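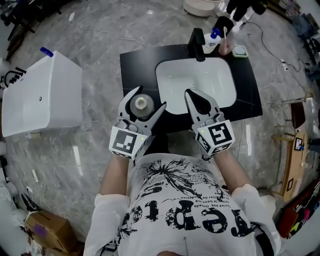

Tormod Eide asks whether you can really run a whole house off rain, showers and washing machine and all, or whether we secretly buy a truckload every summer.

Tormod, you have made my evening. Yes, you can! We do! Get a cuppa, this is going to be a long thread, I have been waiting for somebody to ask me about tanks.

---

We're up the Ikwood road, twenty minutes out of Gisent, past where the town water stops. Every drop in the house comes off the roof. Kitchen, bathroom, laundry, dog bowl, the lot. We have bought water once, in our first year, and it was entirely my own fault (see further down, re: the tap).

---

The sum everyone should know: one millimetre of rain on one square metre of roof is one litre. I love this sum. It's so tidy. It means you can lie in bed listening to the rain and work out how rich you're getting.

---

House and shed together give us 300 square metres of roof. So a so-so 12 mm overnight is 3600 litres, minus a bit that splashes out or gets left in the gutters. Nobody in town would even mention 12 mm. Up here we text each other.

---

We use 135 litres a day, two adults, and that's with proper showers. I know because there's a little meter after the pump and I write it on the calendar next to the bins. Weekends are higher. Visitors are MUCH higher. I love my sister but she rinses dishes under a running tap while telling a story, and her stories are good ones.

---

So that 12 mm I was so pleased about is nearly four weeks of water. Four weeks! From one night of rain you'd sleep through.

---

Okay, the tap story. First summer, brand new to all this, I put a hose on the young lemon tree and went inside to answer the phone. Then I made lunch. Then I went to town. You can fill in the rest. The pump was screaming when I got back and the tank sounded like a drum when I knocked on it.

The lemon tree has never looked better, I'll say that.

---

Since then there's a wind-up timer on every outside tap. The cheap clockwork kind from the hardware shop, no batteries. Best money we've spent on the whole place.

---

Pumps! Ours is a Testska, second-hand, came with the house, a dull green thing that lives under an upturned half barrel. It hums a low note when a tap opens and it should go quiet when the tap shuts. If it kicks in for a second at three in the morning with everyone asleep, you have a drip somewhere. Ours was the toilet cistern. It's always the toilet cistern.

---

Replying to a couple of you about power cuts: yes, no power means no pump means no water. We keep filled bottles in the bottom of the pantry and a bucket by the loo. There's also a gravity tap at the foot of the tank, so you can always walk out with a saucepan. I quite like doing that, it feels like camping.

---

Things I'd tell anybody moving onto tanks, in no order:

- Clean your gutters before the first autumn rain, not after it
- Find out where the overflow goes. Ours went under the shed
- Put mesh on every opening, including the one you think is too small for a frog
- Learn to knock on the tank. Full sounds dead, empty rings. On a corrugated one you can find the line with your knuckles
- Get a first flush diverter and remember to empty it

---

On that last one, because it's my favourite bit of the whole system. It's only a fat pipe hanging off the downpipe with a ball in it. The first rain washes the dust and leaves and bird business off the roof and down into the fat pipe. When the pipe fills, the ball floats up and plugs it, and the clean water goes across the top into the tank. No moving parts except a ball! I could watch it all day, if you could see in, and you can't.

---

I forgot to empty ours all through one winter. What came out when I finally undid the cap was the colour of stout and smelled like a pond's basement. I was wearing my good shoes.

---

Somebody's asked about taste. It's soft and sort of flat, in a nice way. Tea is better. Soap lathers like mad, so you need half the shampoo you'd use in town. Kettle never furs up. When I stay with family in the city now I can smell the chlorine coming off the shower, and I grew up on that water and never noticed.

---

We do filter what we drink. Two cartridges under the kitchen sink, then a UV lamp. Rahimi in Gisent fitted it and showed me how to change the cartridges myself, with the patience of a saint, because I cross-threaded the housing twice while they stood there. Write the date on the cartridge in marker. You will not remember. I have never once remembered.

---

If you've got little kids or anyone crook in the house, get the water tested and talk to people who know more than me. I'm a person who likes tanks.

---

Last January was the one that worried us. Hot wind every day, clouds going over the top of us with their noses in the air. We got down to the fourth ring from the bottom. Short showers, washing-up water onto the tomatoes, bucket under the shower while it ran warm. You get surprisingly good at it. I could wash my hair in the time it takes to boil an egg.

---

And then 57 mm in one Thursday afternoon. We stood on the verandah in our socks and yelled. You couldn't hear each other over the roof. Gutters going over the sides, overflow roaring by bedtime, frogs absolutely losing their minds in the paddock. I went out with a torch just to look at it pouring out the top – all that water we didn't have room for!

---

So of course now I want a second tank. I've paced out the spot behind the shed. It would need a pad levelled and the old fig trimmed back, and there's an argument going on in this house about the fig.

---

Tormod again, asking if I'd go back to town water if they ran the pipe up the hill. Not for quids. I like knowing what's in there. I like that a wet week is good news.

---

Rain on the radar for tomorrow, by the way. Only a thin green smudge out west, but I've been out and done the gutters – will report back.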